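Hetier Block Library - progress report to the fund
September 2020

Quick one this time, full accounts to follow with the year-end papers. Covers everything from April up to now.

Where we are. Grant was for buying in secondhand wooden blocks, sorting and repairing them, and getting them out on loan to playgroups. Buying is finished. Total in stock now 3562 pieces, all sets, all conditions. Most came from the Clirkis clearance, which was one big lot and not sorted at all, shapes and colors all in together. The rest came in smaller bags from families around Umness.

Sorting is slower than we put in the plan. We said done by end of summer, it isn't. Colors are the easy part. The trouble is the reds and oranges, which come from different makers and are different shades, and a thickness that is very nearly the same but won't stack level. Those now get their own tray. Stepped and L-shaped pieces also kept apart, they don't belong to any of the plain sets and groups like to ask for them by themselves.

Paint wear is mostly light. Chips and dark marks on the faces, a few scuffed corners. We pass a block if the wood underneath is sound and nothing is flaking. Anything flaking goes to the repair box.
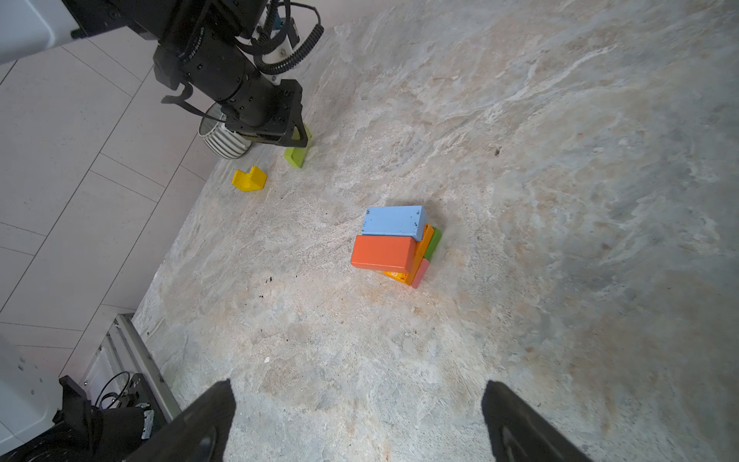
Are worn blocks going out on loan or only the good ones?
Worn ones go out too, as long as they are smooth to the touch and the paint is holding. We only keep back the ones that need sanding or repainting.

Repairs. Around 700 pieces set aside so far, more than we budgeted for. Sanding is going fine. Repainting is held up - the first paint we ordered took far too long to cure and stayed tacky, so we sent the remainder back and changed supplier. Refund recieved, shows under materials. Natural wood pieces get sanded and left plain, no varnish.
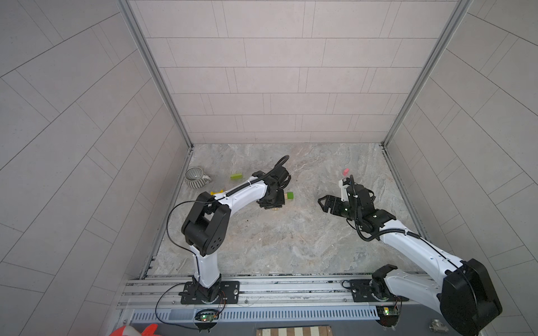

Striped mug and a lime-green block on the marble-pattern surface.

Loans. Two groups have sets already, the Lò playgroup and the parent and toddler morning in Umness. Both asked for bigger sets than we offered. Lò wants more long bars, Umness wants more of everything. We'll go up a size for the next round, so fewer sets overall but better ones. Hope thats OK with the fund, it doesn't change the total spend. Please say if you need it as a formal change request.

Cleaning between loans takes longer than before for obvious reasons this year. Sets come back, get wiped down, dried flat, then sit out before they go anywhere else.

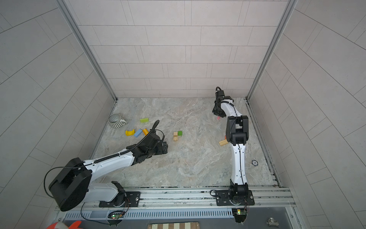 What happens to blocks that don't fit any set?
They go into mixed bags, lent out with no shape list. Groups with very young children mostly prefer them that way.

Money. Materials over, transport under, the two about cancel out. $1000 still unspent on the storage line. Would like to hold it for lidded trays, the open ones are no good once they are stacked.

Still to do:
finish the orange and red trays
repaint the repair box, new paint
print shape lists for the larger sets
collect the last bags from Umness
get a date from Lò for the swap

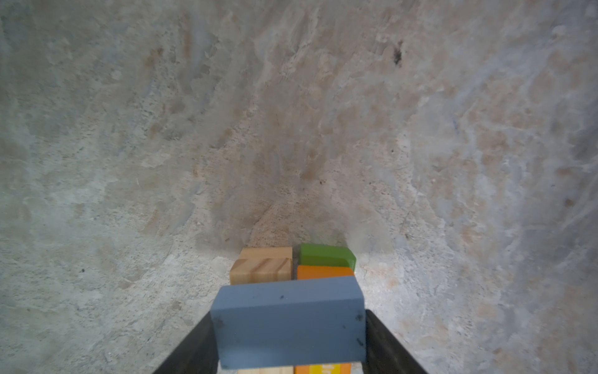
Blue-gray bar, with natural wood, green and orange behind.

Next report will have the loan figures by group and the receipts for paint and trays. If the fund wants to see a set before then we can send one over, just let us know which size.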